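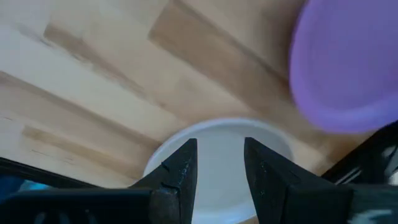
26 juin 2018

Cellule manipulation, poste 2. Reprise des règles de travail avant la campagne de juillet. Je note ici la version applicable, l'ancienne feuille affichée au mur est périmée.

Lecture croisée faite ce matin entre ISO 10218-2, ISO/TS 15066 et la procédure interne Follance. Trois points ne collaient pas.

a) Vitesse en présence d'un opérateur. La procédure Follance ne distinguait pas apprentissage manuel et répétition automatique. Désormais : en mode manuel réduit, plafond à 250 mm/s au centre outil, comme dans la norme. En automatique avec quelqu'un à portée du bras, la limite vient de l'appréciation des risques du poste et de rien d'autre. Ne plus recopier la valeur d'un autre poste.

b) Doigts de pince. Ils comptent comme outil et entrent donc dans l'appréciation des risques au même titre que le bras. Tout changement de doigts (géométrie, matière, longueur) rouvre la fiche. Les arêtes en bout de doigt sont à contrôler au toucher, bras hors énergie, en début de série. Usure des faces internes : à noter même si la prise est bonne.

c) Objets de série. Vaisselle uniquement, pièces vides, posées à plat sur le plateau bois. Pas de verre tant que la question des éclats n'est pas traitée dans la fiche. Une assiette ébréchée sort du lot, on ne la retourne pas pour continuer.

Approche par le bord : descente verticale doigts ouverts, arrêt, puis fermeture. L'arrêt intermédiaire reste obligatoire, y compris en rejeu. Effort de serrage limité à 18 N sur les assiettes, valeur à saisir dans le programme et à relire sur l'afficheur avant le premier cycle. Vu hier une différence entre les deux après redémarrage du contrôleur Workeck - cause non trouvée, ticket ouvert.

Caméra de poignet : vérifier la fixation et le passage du câble au même moment que les doigts. Le câble doit garder du mou poignet tourné en butée, dans les deux sens. Recaler l'étalonnage main-œil après tout démontage, et ajouter la date dans le fichier, pas seulement dans le nom.

Série de contrôle : 23 cycles à vide, puis 400 en charge, répartis sur plusieurs séances. Un arrêt de protection n'annule pas la série mais doit être consigné avec la position du bras. Réarmement depuis l'extérieur de la zone, jamais bras tendu au-dessus du plateau.

Reste à faire :
- demander à Virág la notice à jour du capteur d'effort (la nôtre s'arrête à l'ancienne révision)
- mesurer la distance d'arrêt avec la pince montée, celle de la fiche est sans outil
- fiche Drurnow : case « outil » vide, à compléter avant signature
- retirer la feuille du mur

Question ouverte pour la relecture : faut-il une fiche par jeu de doigts ou une fiche par poste avec annexe ? Je penche pour l'annexe.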